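10 April 2019
Notebook, board and blocks (Drolatholm bench)

Third go at the board. Jayanthi asked me to write down why I'm not happy with it before she orders more stock from Wurnton, so this is for her as much as for me.

The order was for a flat light-colored board to sit on the blue pegboard table and give the blocks somewhere to stand. Simple enough on paper. Wurnton sold it to us as stable in any weather. I don't believe that of anything glued up from planks, and I said so when Lewis forwarded the quote. Job number 3493 if anyone needs to complain.

What I did this morning: laid the steel straightedge across the planks, then along them, then corner to corner. Along the planks it is good. Across them I get light under the edge near the middle seam. Not much, and Lewis says I could find light under a sheet of glass. Maybe. But the lamp was in the same spot each time and I turned the straightedge end for end, so it isn't the tool. I didn't get a feeler gauge in there. Guthrie has the set and it hasn't come back.

Fasteners: black round ones at the near edge, a touch too eager with the driver on my part last time. Backed both off a quarter turn and checked again. Light still there, maybe less. I would like it to be less, so I don't trust that reading. Tyyne should repeat it without being told what I got.

The finish claim. Bomance says their wipe-on oil is "invisible" on pale wood. I tried it on the offcut and left half bare. The oiled half is yellower. Tetsuya can't tell them apart, I can, and we agreed to stop talking about it. The board itself stays bare for now. The wavy dark streaks in the grain are strong enough without oil pulling them up further, and they already make it a bit harder to judge where a shadow ends.

Blocks next. Shanthi wants the textured set kept and the old glossy set thrown out. Her argument is that the rough tops cut the glare from the overhead tubes and the blocks don't skate when the table gets knocked. I accept the glare part, having sat at that bench in the afternoon. The skating part I wanted to see. Put a glossy cube and a textured cube side by side on the offcut and lifted one end slowly. The textured one went first. Did it again, glossy went first. Six tries altogether and I wouldn't bet lunch on the result. Dust probably matters more than texture, and I hadn't wiped anything down. So: no evidence either way, and please nobody quote this as a test.

Separate gripe, shapes. The stars are a nuisance to store, since the points catch on everything in the tray, and the print on the edges is already looking a little fuzzy on the ones that get handled most. Cubes and cylinders give no trouble. Hexagons are fine. If we reorder I'd ask for fewer stars. Tyyne disagrees because the stars are the only ones where you can tell at a glance which way they're turned, and that's a fair point that I have no answer to.

Color: the two greens I have to look at twice when they touch. Green cylinder against green star reads as one lump from across the room. Spread them out, or swap one for red. I'd swap one.
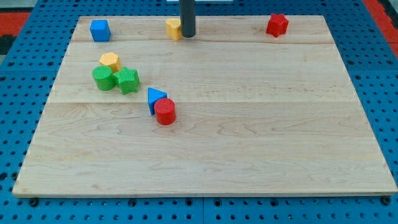 Is the seam between the planks going to matter for standing blocks on it?

Probably very little, as long as a block sits wholly on one plank. Where one straddles the seam I'd expect a slight rock if the light under the straightedge is real, and that's the part still to be checked.

To do, in no order:
Get the feeler gauges back from Guthrie.
Tyyne to repeat the straightedge check cold.
Wipe the offcut and redo the tilt with a proper angle, not my hand.
Ask Wurnton what "stable" means, in writing this time. They said 2 weeks for a replacement. I have April down for it in pencil.
Jayanthi, please hold the order until the gauge reading is in here. If it turns out flat I'll say so on the next page and buy Lewis a coffee.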